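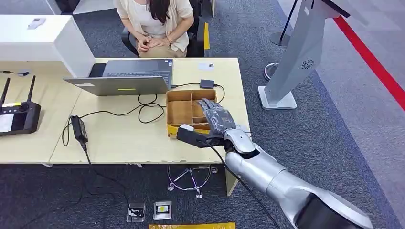
The Krawczyk open day in Plorkdale drew 121 people on 19 February 2020, most of them from warehouses and small factories within an hour's drive. The company integrates robot arms for packing work, and it had turned over its ground floor to visitors for the afternoon.

The task on show was Droneo, a project to have a robotic hand pack and unpack divided cardboard boxes. Suction cups handle flat cartons well enough. Small parts in narrow compartments are harder, and most of that work in the region is still done by people.

Each demonstration ran for 31 minutes, including questions. An operator sat at the desk with a laptop while visitors stood back on the carpet. Several asked about speed. Staff said the hand now manages nearly 60 items an hour, well short of an experienced packer, and that the target for the first paying customer is 300.

That customer is Cernesow, a supplier of plumbing fittings, which plans to trial one arm on its returns line. Returned orders come back in any state, and sorting them is a job the company has trouble filling.

Price came up more than once. Krawczyk would not give a figure for the arm and hand together, but said leasing would be offered alongside outright purchase. The Plorkdale workshop will take bookings for smaller group visits until the end of February.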